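3.2 Wrist camera calibration and upkeep of the cell

The assembly cell at Trorkthorpe has one arm, a parallel gripper with two fingers, and a small camera fixed at the wrist. The arm is bolted to the same bench as the work surface, so the two move together if the bench is bumped. Part poses are read from square fiducial markers. The marker size is set once in the Natora configuration file and must match the printed size, which we check with calipers after each new print.

Calibration is done in two steps. First, the arm visits 19 stored poses above a flat marker sheet and saves one image at each. The camera-to-wrist transform is solved from these images. Second, the marked parts are set down near the sheet and their poses are read again from a lower height, with the fingers open. This second step catches errors that the flat sheet alone does not show, mainly errors in height. Figure 4 gives a wrist camera view of the blocks and the sheet. 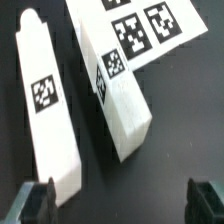

Vol. 2, p. 100

Figure 4. Marked blocks and marker sheet on the work surface, with the gripper fingers at the bottom of the view.

The tabletop is dark gray and the parts are white, which keeps the outer border of each marker easy to find. Markers seen at a steep angle, such as the one on the side of the central block, are dropped when their apparent width falls below a set limit. Markers that run past the top of the image are dropped as well. The fingers can cover part of a block, so the detector does not use block outlines at all.

During the trial period we logged 2,687 pose readings. Most of the rejected readings came in January, after the camera bracket had worked slightly loose. Irina Ursu found the fault by comparing the stored transform with a fresh one. Tightening the two bracket screws and repeating both calibration steps cleared it. The screws are now marked with a paint line and looked at before each run.

Routine care of the cell is short. The lens is wiped with a dry cloth, the tabletop is brushed clean, and the finger pads are checked for wear. A marker with a scratched border is replaced. If the arm has stopped on a collision fault, both calibration steps are repeated before any part is handled. Youssra Abou Zeid kept the service log, which was closed on 2022-02-20. The entries are grouped by fault type in Section 4.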